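Courses > Robot Handling Lab > Part Two > Chapter 6: Choosing a Gripper

Oct 8, 2021
By the Rememham Lab Course Team

Chapter 6
Fingers First

I used to pick grippers out of a catalog. I'd look up the stroke, look up the force, check that the bolt pattern matched my arm, and place the order. Then I'd spend a month finding out what I had bought! This chapter is my attempt to save you that month, and it starts with books, because books are a wonderfully mean test.

Think about what a book asks of a gripper. The covers are stiff and the pages between them aren't. A paperback bends if you take it by one corner, a hardcover is heavy for how thin it is, and once a few of them are leaning in a file organizer, the space you have for a fingertip gets very small. A gripper that looks great on wooden blocks (mine did) can be hopeless at this.

We'll compare two grippers all the way through Part Two. The Lodine has slim fingers and a maximum opening of 50 mm. The Flitau opens to 125 mm and has wide, flat pads, so it can take a big handbook across its thickness without any fuss, but it needs more room on either side to get there. I like them both, and I've changed my mind about which one I'd buy more than once.

You'll also want two camera views, one at the wrist and one fixed beside the table. The wrist view tells you where a fingertip sits against the edges of the covers and pages. The fixed view tells you which way each book leans and what's lying in front of the organizer, and you can't get that from the wrist once you're in close.

Wrist view first, then the fixed camera: 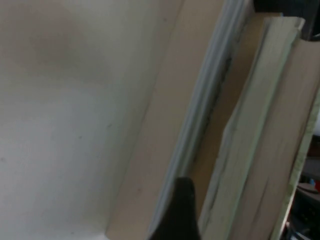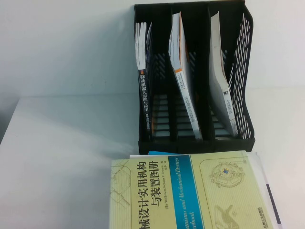
6.1 Before You Run Anything

Download the Mathebula trial log that goes with this chapter. It holds 2,608 grasp attempts, and you'll be sorting them by finger type, approach angle and lean. Skim the notes column before you plot a thing, please. I skipped it the first time and had to redo all my charts.

Then set up your own organizer and plan on up to 20 tries per gripper. Keep the arm speed and the controller settings the same for both, and write down the lean of each book before every try. We'll need those numbers in 6.2, where the fingertips get swapped.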